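Brenby Wool & Knit Wash, 12 oz bottle
Item 1145
In stock, ships in 2 days

For sweaters, cardigans, scarves, anything knitted you'd rather not send out. No rinse needed if you measure right. Low suds. Light cedar scent, or unscented (pick at checkout).

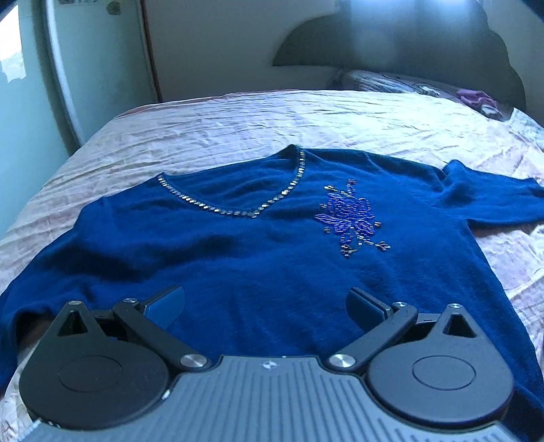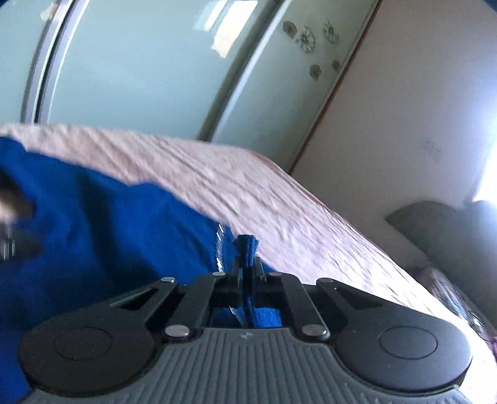
Blue knitted sweater, and a blue fabric on a bed.

Jhun Manalastas wrote in to say the unscented one does still smell faintly of soap while the knit is in the basin, gone once it dries, and would we please put that on the page. So now it is on the page. He also asked for a bigger bottle. Working on it.

How to use
Basin of cool water, one capful. Swish first, then put the sweater in. Press it down, leave it 12 minutes. Don't rub, don't wring. Lift it out with both hands under it, a wet sweater is heavy and the shoulders will stretch. Roll in a towel, press, lay flat. Turn once when the top feels dry.

Machine: wool cycle only, cold, mesh bag, half a capful. Front loaders do better then top loaders with this one.

Beads, sequins, glued stones - inside out, hand wash only, and shorter. Test a corner if the glue is old. We can't replace trim that comes off.

Dark colors
Reds and deep blues can let go of some dye the first time. Wash alone. If the water colors up, change it and go again, no extra wash needed.

Fuzz and pills
The wash won't take pills off. For that see the Edance fabric comb, sold seperately. Comb dry, flat on a table, one direction. Not on mohair.

What's in it
Water, plant based cleaners, a little lanolin, citric acid. Cedar oil in the scented one. No bleach, no brighteners, no softener. Lanolin is from sheep, so not vegan - people ask.

Sizes
12 oz bottle, item 1145
Travel sachets, pack of 12, item 197
Refill pouch - back in September we ran out, now shipping again

Not for
Leather patches, suede trim, anything marked dry clean only. Silk is ok, half dose.

Storage
Cap on, out of the sun. Goes cloudy in a cold garage, bring it inside and shake. Still fine to use.

Returns
Unopened, any time. Opened and leaking, send us a picture of the cap and we mail another. Orders with a Livance drying rack ship in two boxes and the rack is usually the slow one.

Questions to Mylene Barredo at the order desk. Put the item number in the subject line please, it goes faster.

Page updated October 10, 2021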